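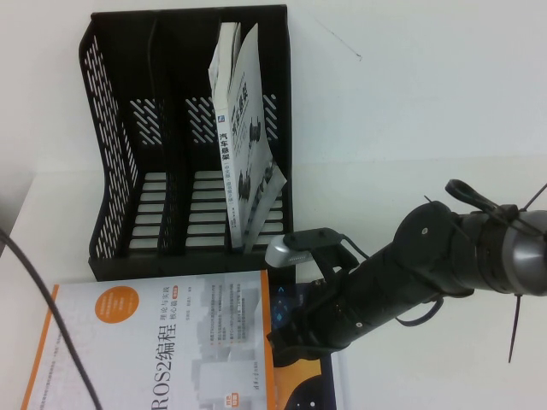
One respondent from the Kukden site put it flatly: a book standing up is a book put away, a book lying down is a book still in use, and she would not thank anyone for tidying the second sort. We heard versions of this all through the May visits. It is the reason section 4 treats upright and flat as seperate states and not as tidy and untidy.

Figure 3. Desk file organiser with three compartments, one book on end in the right-hand one; further books flat on the table.

4.2 Upright storage on shared desks

Desks in the sample: 277. Of these, 23 had a slotted or mesh organiser of the kind in Figure 3, made for paper files and used for books. The rest had a shelf, a box, or nothing. We look only at the 23 here.

The file organiser is an awkward home for books. Compartments are cut for folders, which are thin and stiff and usually arrive several at a time. A single paperback has nothing to lean on. In Figure 3 the book on automotive suspension (汽车悬架) stands loosely, its cover a little fanned and tilting outward, while the other two compartments have nothing in them. Spine text can still be read, so for finding things again the arrangement does its job. For the condition of the cover, less clear. Respondents at Niazi complained of bent corners, and two desks there had gone back to piles for that reason.

Large formats are a different problem. The ROS2编程 volume in the same figure is lying flat, partly over a second book with a dark navy cover. Flat stacks of this sort came up at every site. Front covers up, mostly, and overlapping enough that the lower title has to be guessed or uncovered. Respondents did not seem to mind. Asked how they found the lower book they said they knew it was there.

Order of filling – we expected left to right and did not get it. Most respondents began with the compartment nearest the hand they write with. Some began in the middle. Spacing between books was hardly ever deliberate, and when we asked about it people looked at the organiser as if for the first time.

The Plarnalari coding sheet (Appendix B) gives each desk a score from 0 to 7, one point per item met. Item 5, "books supported on both sides", failed nearly everywhere and should probaly be reworded before anybody uses the sheet again. With one book in a wide slot it cannot be met at all. The Skarkine desks scored better only where old magazines had been left in as padding.

Limits. Small group, desks seen once each, no record of what people were reading or for how long. Sheet was last revised Aug 28, 2019 and the organiser items were added then – older forms left out of this section. Weight of books not taken.

4.3 Boxes and open shelves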